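## 4.2 Pale finishes and reported glare

Figure 4 shows a white work surface with walls on three sides, the back one pale.

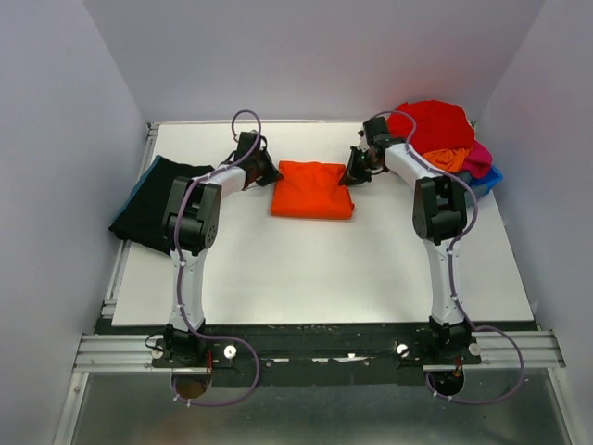
*Figure 4. White tabletop enclosed by a pale lavender-white back wall and two side walls; two arms mounted at the front edge.*

The questionnaire was returned by 194 people working at the two sites, Waten and Jultside. Each person rated the room they used most often on a scale from 1 to 7, where 1 meant "far too dull" and 7 meant "far too bright". They were also asked whether they had moved a desk, covered a surface or closed a blind during the past month in order to see better.

Ratings at Waten were close to the middle of the scale and varied little between rooms. The walls there are mostly a mid grey, repainted when the building changed hands, and the desks have a dull oak finish. Complaints were mainly about the corridor side of the building, where the lamps are old and the windows face a brick wall.

Jultside gave a more mixed picture. Rooms on the north side were rated much like those at Waten. Rooms on the south side were rated brighter, and the written comments often mentioned the desk tops before the windows or the lamps. Several people had put brown paper or a cloth over part of the desk. One wrote that the wall was "fine to look at, but not for a whole afternoon". The walls in these rooms were painted in an off-white from the Cheung range, with a slight violet cast that staff described as blue, grey or simply cold.

Wall colour and desk colour could not be separated at Jultside. The rooms with the palest walls also had the palest desks - both were bought during the same refit - and no room combined a pale wall with a dark desk. Our readings of reflected light suggest that the desk matters more for close work, but the comments do not settle the point. People tend to blame whatever they are facing.

Time spent in the room had a clearer effect. Those who sat for up to 70 minutes without a break rarely reported discomfort, whatever the finish. Reports were more common among people who stayed at one desk all morning, and this was true at both sites. The earlier Lurden survey found much the same pattern in library reading rooms, although its rooms were larger and had higher ceilings.

Most of the replies came in during June, when the sun is high and direct light reaches only a short way into the south rooms. A winter round would probably give higher ratings for the desks nearest the glass. We have therefore not compared window desks with inner desks in this section, and the ratings in Table 3 are given by room only.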